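Catusent Keeps Top Spot on Lunik Streaming Chart in January

Last updated: 4:15 p.m.

The science fiction series "Catusent" stayed at No. 1 on the Lunik streaming chart in January, the second month in a row that it finished ahead of all other shows. 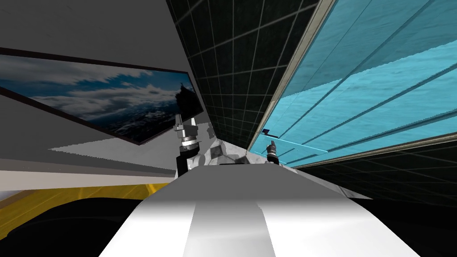
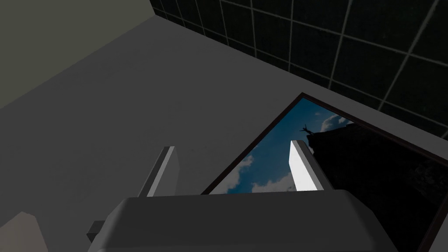
Computer-rendered views with robot grippers.

The chart, which Lunik publishes every month, gives each title a score by comparing it with the most watched show of the month. The leader always receives 100 points. The family drama "Flandedmont" moved up to No. 2, after it was placed at No. 6 in December.

Kwesi Laryea, who prepares the chart for Lunik, said that both series were helped by viewers who started again from the first episode.

"In January people have more evenings at home, and they return to the shows they already know," Laryea said. "The new titles had a more difficult month."

The best result among new titles was for the comedy "Onu," in third place. Its episodes are released weekly, so its score may still grow in the next chart.

Lunik counts viewing on television sets and on phones, but it does not include clips shared on social media.

Recent items

"Onu" Adds Two Episodes to First Season
Lunik Changes How It Counts Phone Viewing
"Flandedmont" Renewed for Another Season
December Chart: Holiday Films Lose Places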